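In praise of the one balloon

My neighbour Lurdes Sampaio turned 70 in May and her daughter rang me to ask if I'd help with the balloons. How many, I said, thinking maybe a dozen, and she said there was an arch. You've met the arch. It comes in a bag with a plastic strip, a roll of sticky dots and a leaflet that lies to you, and it took the pair of us until 2 in the morning. It was lovely, I'm not going to pretend it wasn't, and by teatime the next day it was in bin bags.

So I've been thinking about balloons far more than a grown woman should, and my view is that most parties need one. One good one, on a stand, on the table, where people can look at it.

I know how that sounds! Mean, a bit sad, the sort of thing you'd get in a dentist's waiting room. But think about what an arch does. Your eye slides straight over it. It's wallpaper. Put a single balloon on a dark cloth with nothing fussy behind it and suddenly you notice it has a shape (egg, mostly, we only call them round out of politeness) and a shine, and a silly little knot that I find very touching.
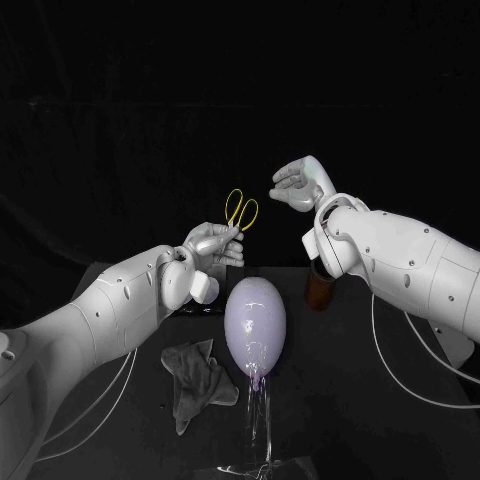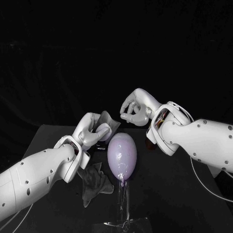 Photos: Olga Barros

Look at that pale purple. I'd have walked past it in a shop, I always go for the reds, but against all that black it's gorgeous. And I'm a complete convert to the clear stand. Ribbon has had its day, if you ask me. With ribbon you need helium, and then you need a weight, and then somebody's uncle catches it with his elbow and it's on the ceiling until Thursday week. A clear holder with the knot tucked down into it only wants ordinary breath, and it stays where you put it.

Scissors are the other thing I have opinions about. If you're decorating anything at all, get a pair with bright handles, yellow for preference, and let nobody borrow them. The night of the arch we lost the black ones 6 times. They were under the balloons every time, of course, so you'd go feeling about for them with your hand, blades and all, surrounded by rubber. I popped two that way and screamed at both.

Olga thinks I'm being a misery about this. She did a christening at the Matos hall with 16 bunches tied to the chairs and she says the children went wild for them, and fair enough, they would. Children want quantity. If your guests are mostly under eight, ignore me and buy the big bag.

But for a lunch, or a retirement do, or someone who's got to an age where they'd quite like to hear the person opposite, I'd say blow up one, pick the colour properly, and spend the evening you've saved on the cake. Lurdes says she'd have liked a bigger cake anyway.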